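Chapter 4
Faults in Hand-Held Gripping Tools

What this chapter covers
The causes of a failed grip
Cables and the person holding the tool
Reporting a fault and withdrawing equipment
The Gesham case

4.1 Introduction

The earlier chapters of this book dealt with machines that stand in one place. They are bolted to a floor, fenced on all sides and stopped by a switch that every worker is shown on the first day. A fault in such a machine is serious, but it is usually easy to find. The fence marks the danger area, and the control panel keeps a record of what the machine was told to do.

Hand-held gripping tools are different in several respects. The operator carries the tool, closes its fingers on an object and moves the object to another place. The work is often done in ordinary rooms, on beds, tables and kitchen worktops, among soft goods and small household items. There is no fence. The danger area moves with the operator, and it includes the operator's own hands.

Students sometimes assume that a tool of this size can do little harm. The pinching force at the finger pads is indeed low in most designs. The joints behind the pads are another matter. A linkage that closes on a fingertip, or on the insulation of a cable, applies its force over a very small area. Most of the injuries discussed in this chapter took place at the joints, and most of the electrical faults began with a cable that had been drawn into them.

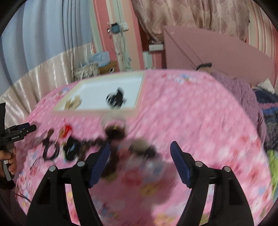

Three terms will be used throughout. A slip is the loss of an object after the pads have closed on it. A jam is any condition in which the fingers cannot complete their travel in either direction. A snag is the catching of a cable, thread or piece of cloth on a moving part. A snag may lead to a jam, and a jam that is forced will often damage the linkage. The order of events matters when a report is written, and the three words should not be used as if they meant the same thing.

4.2 The Gesham case

The Gesham training centre used hand-held grippers in pairs, one for each hand, for sorting and tidying exercises in furnished rooms. The tools were supplied by Sendico and serviced under contract by Nazari. During one exercise, the left-hand tool jammed with its fingers nearly closed. The operator put down the other tool and tried to free the linkage by hand. A pin at the upper joint had worked loose. When the linkage gave way, the fingers closed fully and the operator's thumb was caught.

The injury was minor and needed only first aid. The inquiry that followed was more troubling. Service records showed that the same tool had jammed on 13 earlier occasions. Each jam had been cleared by the person holding the tool, and only four had been written down. None had been passed to Nazari, whose staff had inspected the tool in October and found the pins secure. Under the rules then in force, a second jam in the same tool should have led to its withdrawal.

The inquiry report, dated 2/27/20, identified two main failings. First, the instructions allowed an operator to clear a jam without disconnecting the power. Secondly, the fault book was kept in the equipment store, two floors below the rooms in which the work was done. Operators were expected to complete it at the end of the day, from memory.

Gesham afterwards adopted the Heltasico checklist, which is set out in full in section 4.5. It requires the operator to release the trigger, disconnect the power and lay the tool down before touching any part of the linkage. It also requires each pin to be checked before work begins, and any trailing cable to be secured clear of the joints.

4.3 Before you read on

Consider the following points, to which we shall return at the end of the chapter.

Who should have the authority to withdraw a tool from use, and should that person be present in the room?

How might a supervisor learn of a fault that operators regard as too small to mention?

Section 4.4 examines the linkage in detail, beginning with the upper joint.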